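Subject: Re: [mellside-growers] Show bed for June, what are we doing about height?

Grigore Husar wrote:

> Hi everyone,
> I went over the plot plan again last night and I still think it reads flat. We
> have 45 square feet and everything in it tops out at knee level. Could we get a
> clematis or two up the back? Plarkura has them in 5 gallon pots, already in bud.
> Also, does anybody know if the show lets us stake into the turf, or does it all
> have to be freestanding?
> Grigore

Hi Grigore, hi all,

Yes to the height! I've been thinking the same thing ever since we swapped the delphiniums for the salvias (which I still love, don't get me wrong, but they do sit low). I called the show office and they told me no stakes in the turf at all, everything has to stand in its own container or be fixed to the back panel. So clematis on the panel is fine as long as the pots are hidden, and I have a big pile of bark that would cover them nicely.

I'd go for two of the same kind instead of a mix. Last year at the Matei garden they had three different climbers on one screen and by judging day it was just a tangle. If Plarkura has the pale blue one, get that. If they only have the dark purple, I could live with it, but it might vanish against the panel unless we paint the panel something lighter than the green we talked about.

Speaking of paint, I'm on plant labels and the little border tiles this week, and I'm keeping the colors pretty simple.

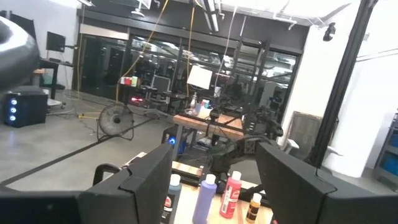
Paints on the table, purple and pink included

I still need flat stones or tiles for the front edge, so if you have any sitting behind the garage, please bring them to my place any evening after 7. Nothing bigger than your hand, they get heavy fast.

Money: we have $400 left from the Clemivis grant and that has to cover the climbers, the compost and the van. I think it's doable if we skip the second bench, and to tell you the truth I was never crazy about the second bench. Speak up if you were!

One more thing, on watering. The tap is all the way over by the parking lot, and last time I was the one hauling cans back and forth in the heat (my shoulders remember). Does anyone own a long hose on a reel they'd let us borrow? The show office says hoses are OK before the gates open, just not after.

Grigore, can you ask Plarkura to hold two pots for us until I hear back on the panel color?

Talk soon,
your label painter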